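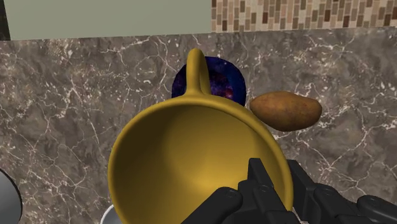
Page 2 of 16

Livside Makers Forum > Robots and automation > Gripper build, sim first

kariuki_bench
Right, the gripper model finally holds a mug in simulation and I am far too pleased about it! Mustard yellow mug, tipped so the opening faces the camera and the handle sticks straight up. I've put a potato and a galaxy ball behind it on the worktop so the vision side has something lumpy and something round to deal with later. Next job is printing the real fingers on the shared Zaltmont at the workshop.

tinplate
Lovely. Is that marble texture one of the stock ones? All those veins would drive my edge detection mad.

kariuki_bench
Stock, yes, and it does drive mine mad - I get false edges all over the left side. I've left it in on purpose. My kitchen worktop is nearly as busy and I'd sooner fight it now.

oddsprocket
Nice work but I'd lose the kitchen altogether until the grasp is sorted. Plain grey plane, one mug, nothing else. You're debugging two things at once.

kariuki_bench
Fair, but then I'd get bored and go back to the bike shed. The kitchen keeps me at it :)

oddsprocket
Ha, ok. Still think you'll regret it. What friction value are you running on the fingertips?

kariuki_bench
Whatever Andance loads by default. I haven't touched it.

oddsprocket
Well there's your next problem. Mine was set so high in the default file that the fingers might as well have been glued on. Turn it down until the mug slips, then come back up a bit.

mothwing
Disagree slightly. Get your mug mass right before you go near friction. I weighed four from the cupboard and they were all over the place. If the sim thinks it's lifting a paper cup then any friction value looks fine.

tinplate
+1 to mothwing. Also check which way the inertia sits with the handle up like that, it'll want to roll in the fingers.

kariuki_bench
Oh this is brilliant, thank you all. Just put a mug on the scales: 541 g with tea in it. I'll drink the tea and report back.

kariuki_bench
Empty it's 396. So that's 145 g of tea, I make a mean cup. The model had it at a tenth of the empty weight!! Changed it and the mug slid straight out and landed on the worktop. Friction next, then.

oddsprocket
Told you. (Friction as well as mass, I'll share the credit.)

mothwing
What are you using for real fingertips? I had good results with cut-up bicycle inner tube, glued on with contact adhesive. Bit smelly for the first week.

kariuki_bench
Inner tube I have plenty of, see bike shed. Printer's booked for 7 in the evening so I'll do one finger first and see how the joints fit before I commit to the set.

tinplate
Leave more clearance on the pins than you think. I had to drill all of mine out.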